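Cuturis Planner: eight months in, and I'd buy it again

Reviewed 29 Nov 2024

I run the prep side of a small ready-meals kitchen called Hasness, and last winter we decided to look properly at getting a pair of robot arms for tray packing. The quotes came in all shapes. One supplier priced the hands separately, another put training in with the arms, and a third sent a single figure and a phone number. I was trying to compare them in a spreadsheet my brother made for his van hire business, so you can imagine how that went.

Cuturis Planner is a simulator and a costing tool in one. You pick an arm and a hand from the library, drop them on a table, add whatever you want handled, and run the job. Next to it sits a budget page that keeps a running total of everything on the bench, plus spares, fitting and servicing. Change the hand and the total changes with it. I cannot tell you how much I love that page!

Our subscription is £27 a month for one seat, and I've spent more than 400 hours in it (my evenings have not been the same). Most of that went on one dull little job, a vegetable, a pot and a foam tray, because if a hand can't manage that it's no use to us at any price. 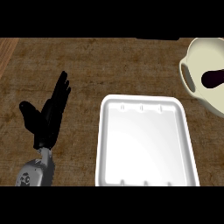 Tray packing layout in Cuturis Planner, with the black multi-fingered hand and the empty foam tray.

The rendering is good enough to plan with. The wood of the table looks properly worn, the tray has its little ribs, and I could talk my business partner Žofie Kolář through a layout without her asking what anything was. She spotted straight away that our real bench is narrower than the one I'd been using, which sent me back to redo the spacing and saved us from ordering the longer arm.

Where it really earned its keep was on hands. I'd assumed we needed fingers. After 84 runs I had two budgets side by side, one with the multi-fingered hand on both arms and one with it on a single arm and a plain gripper on the other, and the second left us enough for a year of servicing. We took that version to Miloslav Šimek at Kuswood, who does our fitting, and he only changed two lines.

Grumbles? A few. The food library is thin (I want leeks, please), delivery costs have to be typed in by hand, and exporting the budget loses your notes. Help replies took a week in October but have been quick otherwise.

8 out of 10, and a ninth when the leeks arrive.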